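The cup run

By my second hour at Isness I had stopped saying "sorry" to the robot. I was still saying it to the cup.

The project is called Stenley, and what it needs is examples – lots of them. Somebody steers the arm through a small chore, the computer records every move, and then you reset and go again. The learning system gets 700 of these before anyone expects it to try a thing by itself. I did 14 of them and wanted a nap!

My chore was the paper cup on top of the old secretary desk. Bring the gripper in over the rim, slow down, close, lift. Sounds like nothing, right? But the cup stands close to the front edge, and paper gives the second you squeeze too hard (I squeezed too hard a lot). The team told me to keep the clumsy tries that still got there, and flag the rest.
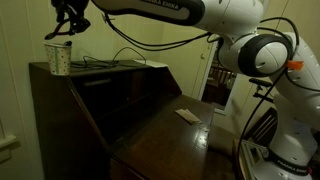
Why a dim room?

I'd pictured a bright lab, everything white. Isness likes rooms with furniture in them, and evening light, and stuff left lying on the desk. A system that has only ever seen a clean bench gets lost pretty fast in a real house, they told me, so around 1,000 more runs are planned for May at the Wiegand place, with different desks and different cups. I've already asked if I can come back and drive.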